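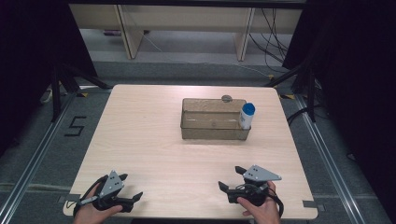
Ticket: Container packing task, bottle placement fails at box corner
Component: Clusura policy server / two-gripper tabletop tasks
Site: Brurkport
Status: Open, workaround in place
Priority: Medium

Summary
The packing policy does not place an upright bottle in an open-topped box reliably. It passes with the box alone and with the bottle alone on a bare table. It fails when the bottle has to end up standing in or against a corner of the box. Van Beek wants to know whether the task can go on the list of chores we quote as ready for unattended use. Current answer is no.

Environment
Two-arm cell, parallel jaw grippers, stock fingers. Light-colored table. Policy trained on 400 hand-held gripper demonstrations of the packing task. Evaluation set is 200 trials, mixed start poses. No changes to the controller since the January release.

Steps to reproduce
1. Load the packing task with the default config.
2. Place the translucent box near the middle of the table, open side up.
3. Place the bottle upright to the right of the box, cap on.
4. Start the run and let it finish without operator input.

Expected
Bottle upright at the corner, box in its start position, both grippers clear.

Observed
The right gripper closes on the bottle at the correct height and lifts it. On the way down the base of the bottle meets the rim. The policy keeps pushing. The box rotates, the left gripper tries to hold a wall that has moved, and the run times out. In the remaining failures the bottle goes in at an angle and falls when the jaws open.

Log, first pass
Replayed the failed runs against the depth data. Rim height is wrong in most of them. The box material lets light through and the depth sensor returns the table surface behind the wall. The estimated rim sits 20 mm below the real one.
Recalibrated both wrist cameras. No change.
Swapped in an opaque box of the same size. Failures dropped to 40 in 200 trials. Still too many, but the depth problem is confirmed as the larger part.

Log, second pass
Looked at the remaining failures with the opaque box. These are contact failures. People doing the same job let the bottle slide down the wall and stop pushing when it binds. The demonstrations record jaw position and camera view. They do not record force, so the policy has the path and none of the feel. Adding more of the same demonstrations is unlikely to fix this.
Tried a force limit on the downward move, with a retry from 20 mm higher. The box no longer rotates. Cycle time goes up and some runs retry until timeout.

Log, third pass
Avamthorpe asked if a clamp on the box would be acceptable. It would pass the test. It would not answer the question, as no kitchen or packing bench will have the box clamped down. Recorded as a site option only.
Tested small flat items on the rim as well. The policy ignores them and knocks them off during the approach. Opened a separate ticket.

Workaround
Use an opaque box. Turn on the force limit (off by default) and cap retries at two. Keep an operator within reach of the stop button. Do not run overnight.

Assessment for the chore list
Picking up a capped bottle from a clear surface: ready.
Moving an empty box across a table: ready if opaque, supervised if translucent.
Standing a bottle in the corner of a box: supervised only.
Clearing or packing a box with loose items on the rim: not ready.

A person does the whole job in a few seconds without looking closely at it. The gap is in contact handling and in seeing through-lit plastic. Arm speed and grip strength have not been a limit in any run so far.

Next actions
- Collect a new demonstration set with force logging on both grippers.
- Add translucent boxes to the depth training data.
- Repeat the full evaluation on the new model, no clamp.
- Send the table above to Van Beek by Friday, marked provisional.

Update
Force logging firmware installed on the left gripper. Right gripper rejects the update with a version mismatch. Waiting on Clusura for a matching build.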